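3.2 Wrapping as a household skill

Of all the small jobs we looked at, wrapping drinkware is the one we came to love most. It looks like nothing at all when a practiced person does it, and yet almost every choice in it depends on the choice before. How big a piece of wrap do you pull? Do you roll the cup or fold the sheet over it? Where does the first strip of tape go, and which hand is still free to put it there? Our 34 interviewees had strong feelings on all of these, and several of them kept talking well past the end of the session (we were delighted to let them).

The interviews were carried out in Wuvach and Plistport by the first author and Shoaib Soomro, starting in February. Everyone we spoke to had moved house at least once in the last five years, and most had packed their own kitchens. We asked each person to tell us, in their own words, how they would get a cup and a stemmed glass ready for a box. We then sorted the 295 remarks they gave us into five groups: sheet size, order of work, tape, stems, and what goes where on the table.

The stem remarks were the richest by far. A cup is close to a plain cylinder, and people described wrapping it in a single motion. A wine glass has a bowl, a thin stem and a wide foot, and the same sheet that hugs the bowl leaves a hollow below it. Some people fill the hollow with a twist of the same wrap. Others tuck in a dish towel or an old sock and then roll the whole thing up. One man from Plistport wraps the foot first and works upward, a method we had never come across and have since taken up at home!

Layout matters too, and more than we had guessed. Figure 4 shows a work area with the sort of items these remarks concern.
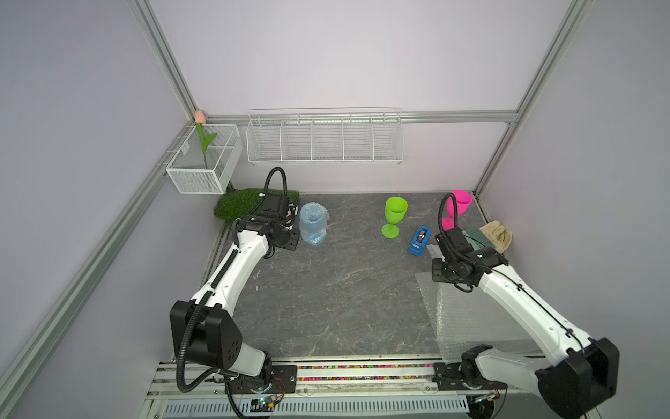
Figure 4. Drinkware and wrapping supplies. A cup in bubble wrap and two plastic wine glasses, one lime green and one magenta pink, share the floor of the work area with a blue tape dispenser and a sheet of clear bubble wrap. Baskets are mounted at the back.

People who pack a lot tend to give the sheet its own patch of table and defend it. Cups and glasses wait on one side, finished pieces go to the other, and nothing gets set down on the wrap until its turn comes. Less experienced packers let the two piles run together, and they told us about it with real feeling - the lost tape, the glass wrapped twice, the one not wrapped at all.

Tape split our group more sharply than anything else. Those in favor of a desk dispenser like being able to tear a strip with one hand while the other holds the roll of wrap closed. Those against it say the dispenser slides, and they cut a row of strips ahead of time and hang them off the table edge. Sohail Siddiqui, who read an early draft of this section, pointed out that both habits solve the same problem of the busy hand, and we have kept his term, "the third hand," in the coding scheme.

The full scheme has 41 codes and is given in Appendix B. Section 3.3 takes up the boxes themselves, beginning with the question of whether a stemmed glass should travel standing up or lying down.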